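The Goslow Bell

By Mali Craddock

The ferry to Goslow only ran when the bell was rung, and the bell was on the wrong side of the water.

Tess had known this all her life, the way you know which stair creaks. If you were on the island and wanted to leave, you rang. If you were on the mainland and wanted to get home, you stood on the slip at Givgate and waved your coat about and hoped that old Lu was looking out of his window. He was usually asleep.

So on the morning of the 23rd April, with the tide already turning and a wedding cake in her arms, Tess stood at Givgate and shouted.

It was a glorious cake! Three tiers, lemon all the way through, with sugar primroses she had made one at a time since February and kept in a shoebox under the bed. Her sister was getting married at noon in the chapel on the hill, and there were people coming from as far away as Adutora, which nobody on Goslow could find on a map but everyone agreed was a very long way.

"Lu!" she shouted. "LU!"

A gull landed on the railing and looked at the cake.

"Don't you dare," said Tess.

She couldn't wave her coat, not with both arms full, and she couldn't put the cake down because the slip was green with weed and sloped like a roof. She tried singing. She had a big voice, a chapel voice, and she gave it the loudest hymn she knew, all the verses, stamping on the beat. Across the water the little white house stayed exactly as it was, with its curtains shut and its blue boat nodding at the steps.

The gull had been joined by a friend.

It was somewhere in the last verse that she heard the singing come back. She thought it was an echo at first, and then she thought, echoes don't do the alto part. She stopped. The other voice carried on for half a line and stopped too.

"Hello?" called Tess.

"Hello!" called somebody, from out on the water, and round the end of the breakwater came the smallest rowing boat she had ever seen, with a very large man in it. He was wearing a suit and his knees were up by his ears. He was going backwards, as you do in a rowing boat, and also slightly sideways, as you don't.

"Are you for the wedding?" he shouted.

"I've got the cake!"

"I've got the rings!" he shouted, and let go of an oar to pat his pocket, and had to lunge after the oar, and the boat went round in a full and beautiful circle. "I'm the best man! I've been trying to get to that island since breakfast!"

Now, Tess was sensible about boats. She had grown up with them, and she could see that this one had about a hand's width of wood showing above the sea. It would take the man, or it would take the cake and a person who could row. It would not take the lot.

"Can you climb out?" she said.

"I should love to," he said.

It took a while. There was a rope, and some language, and a bad moment when he had one shoe on the slip and one shoe in the boat and the two were parting company. But then he was up beside her, soaked to the shins and beaming, and he took the cake out of her arms as gently as if it were asleep.

"I'll row over and ring the bell," said Tess. "That'll wake him. Then he'll come across in the big boat for you both."

"Right you are," said the man. "What do I do about the gulls?"

"Sing," said Tess.

She pushed off. The oars were too short and the boat pulled to the left, and she loved it at once. The sun came out over the chapel. Behind her the hymn started up again from the top, a huge, happy, wandering voice with most of the words wrong, and she found herself taking the alto and pulling in time to it, all the way over, until her hand was on the bell rope and the whole bay was ringing.

Lu's curtain twitched. Lu's window opened.

"Is it today?" said Lu.

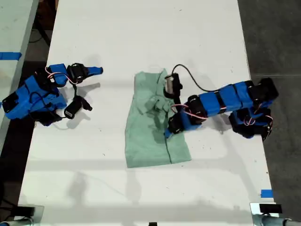

Shufen Pan: I cheered when the boat came round the breakwater! I did want to see them all at the chapel, though, and I'm still worried about those primroses. Please tell me the gulls didn't get any. Will there be more Goslow stories? I'd happily read a whole one about Lu.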